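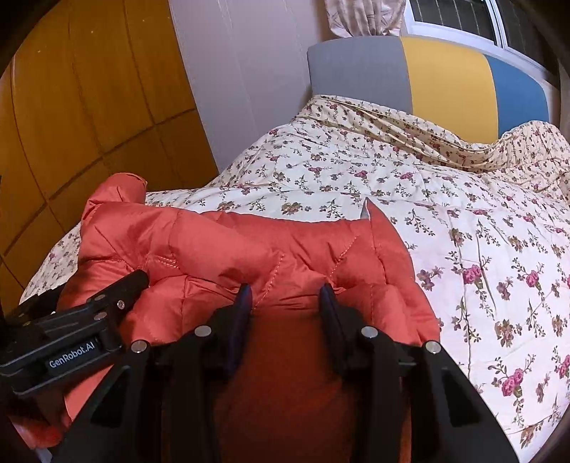
Text: Edith Taipe | Stand: 4. Mai 2018

4.3 Handgreifer an Textilien einstellen

Die Bauanleitung von Vomevik verspricht, der Greifer fasse »jeden Stoff auf Anhieb«. Das glaube ich erst, wenn ich es sehe. Harte Teile sind leicht, eine gesteppte Steppjacke auf dem Bett taugt als Prüfung deutlich mehr.

1. Alle vier runden Schraubenköpfe an den Fingerschlitten auf festen Sitz prüfen. Danach die drei kleinen am Haltewinkel.

2. Jacke auf einer weichen Unterlage ausbreiten, Falten ruhig stehen lassen. Glattgestrichen gelingt der Griff fast immer und sagt wenig aus.

3. Finger öffnen und senkrecht aufsetzen, bis beide Greifpolster mit der Spitze den Stoff berühren.

4. Langsam schließen. Der Stoff zwischen den Fingern soll sich spannen, die Naht nicht.

5. Anheben, halten, ablegen. Schritte 3 bis 5 an einer anderen Stelle wiederholen.

Hinweis: Cristian Ticona hat in der Werkstatt 206 Griffe notiert und hält die Werkseinstellung für brauchbar. Ich nicht – er hat nur Baumwolle genommen.

Vorsicht: Nicht in der Nähe von Reißverschlüssen greifen. Die Polster reißen ein, und ob Ersatz von Reneck wirklich passt, ist bisher offen.

Weiter mit 4.4, Schließkraft.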